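Reading the folding numbers twice

7 Feb 2019

I've had the Skekau folding report open in a browser tab for most of January, and three people have now sent it to me with some version of "have you seen this?" in the subject line. Yes, I've seen it. I've read it twice, and the second time I had a pencil. What follows is mostly the pencil.

The claim, if you missed it: you can teach a robot arm to fold clothes without ever having a person drive the robot. Instead the person holds a pair of grippers in their hands, with a camera on them, and folds clothes in the ordinary way. The recordings go into training, and the arm then does the folding by itself on garments it was not trained on. Skekau trained on 800 of these hand-held recordings and reports that the arm finished 28 out of 40 folds. The comparison is a policy trained on 100 recordings made the old way, with an operator steering the arm remotely, and that one did a good deal worse.

I'll start with what I like, because people tell me I never do. Steering an arm remotely is miserable work. I did it for a month on an earlier project and by the end my shoulders hurt and my demonstrations were getting worse, which you could see in the data if you sorted it by time of day. You are slow, you can't feel anything, and cloth punishes both of those. A hand-held gripper fixes a lot of that. Your wrist does what a wrist does. You feel the fabric pull. And you can take the thing into somebody's home, which you can't say for our arm, as it is bolted to a bench that took four of us to get through the door.

So the collection side is a real improvement and I'd argue with anyone who said otherwise. My trouble is with nearly everything that gets said afterward.

Take the comparison first. Eight hundred recordings against one hundred is not a comparison of two methods. The report defends it on the grounds that both sets took the same amount of operator time, and that is a fair thing to want to know if you are paying the operators. It doesn't tell you whether a hand-held recording is as good as a steered one. For that you need the row in the table where both get 100, and the row isn't there. I wrote and asked. The reply was friendly and said it might be in the next version.

Then there's the 28 out of 40. What counts as folded? The main text says "folded to a compact configuration," and you have to go to the back of the appendix to learn that this means the garment's footprint shrank by half. You could get that by bunching it. I went through the clips they posted and there are at least two marked as successes that I would not put in a drawer. I'm not saying they cooked it. I think somebody needed a threshold a script could check, picked one, and moved on, and I've done exactly the same thing myself with a towel task I'd prefer not to link to.

The failures would tell us more, and they get one sentence: "most failures occurred during initial grasp." Fine, but that is the whole problem with cloth. The folding motion itself is close to a fixed path once you have two good corners. Finding the corners, on a garment lying any old way on a surface that is also fabric, is where the hours go.

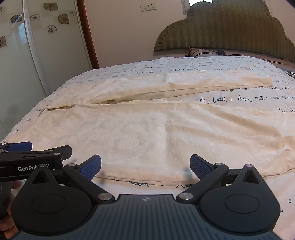

Surfaces, then. The training recordings were made on beds, couches, and tables in a lot of different rooms, and the report makes much of that variety. The tests were all run on a single table with a plain cover. So the variety went in, and then nothing in the evaluation asked whether it helped. A bed is a hard place to fold anything. It gives when you press it, the bedding moves along with the garment, and the pinch that takes up one layer on a table takes up two on a comforter. If a policy trained on beds can work on a bed, I would like to see it, and I'd be impressed. Testing it on a table gives me the easy half of the answer.

I have a similar complaint about the cameras. With the camera riding on the gripper, your view gets worst just when you need it, right as the fingers close and the cloth bunches up in front of them. People cope with this without thinking, since they have their own eyes and can look at the whole garment. That means the person making the recording is acting on things the recording doesn't contain. They see a sleeve tucked under on the far side and reach for it, and the model gets a reach with no visible cause. The report doesn't bring this up at all. Hinrichs, the older toolkit a lot of us started from, at least had a note in its manual telling operators to look only at the monitor. It was annoying advice and everyone ignored it, but somebody had seen the problem.

We tried a small version of this at our end, so I'm not only throwing stones. We use Onevura for logging and our own training code, nothing exotic. I took 40 hand-held recordings of one simple fold, trained on those, and ran the arm. It was bad, as you'd expect from so little data. What interested me was how it was bad. It approached the garment nicely, came down at a believable angle, closed on nothing, and then carried the nothing across and laid it down with great care. Then it did the second fold. It had learned what folding looks like from the wrist and had no idea whether it was holding anything.

You can patch that. Add a signal for finger force, or throw in recordings where the grasp slips and the person goes back for it. We did the second, crudely, and it began to retry now and then, sometimes when the grasp had been perfectly good. I don't have a number for this that I would defend, so I won't give one.

My guess is that Skekau has plenty of that retry behavior in its set by accident, simply from people fumbling, and that this is doing more work than the report gives it credit for. It would be easy to check. Take out every recording with a second grasp attempt, train again, and see what's left of the 28. If it hardly changes I'll say so on this page.

One more gripe and then I'll stop. The summary on the front page says the method "removes the robot from the data collection process." It moves the robot to later. Somebody still has to turn hand motion into arm motion, and the arm can't reach everywhere an arm attached to a person can. The report throws away recordings the arm couldn't physically follow, as it should, but it doesn't say how many. If it was a handful, good. If it was a third, then the cost argument from the start of the paper needs redoing, because you paid people to make those too.

A few readers will want to know if I think they should switch. If you are steering an arm around by remote and you hate it, yes, probably, get a pair of grippers and try. The recordings come faster and your people will be happier. Just keep some steered data aside, and test on whatever surface you care about. I would also budget for more failed grasps than the headline number suggests.

The Jeteo people are supposed to be putting out their own set soon, with the discarded recordings included and labeled. I've been told "soon" since before the holidays. If it does come out I'll run the equal-size comparison myself, on the bench and on a mattress if I can talk the building into letting me bring one up. Comments are open, and if you've already run the 100 against 100, please send me the logs.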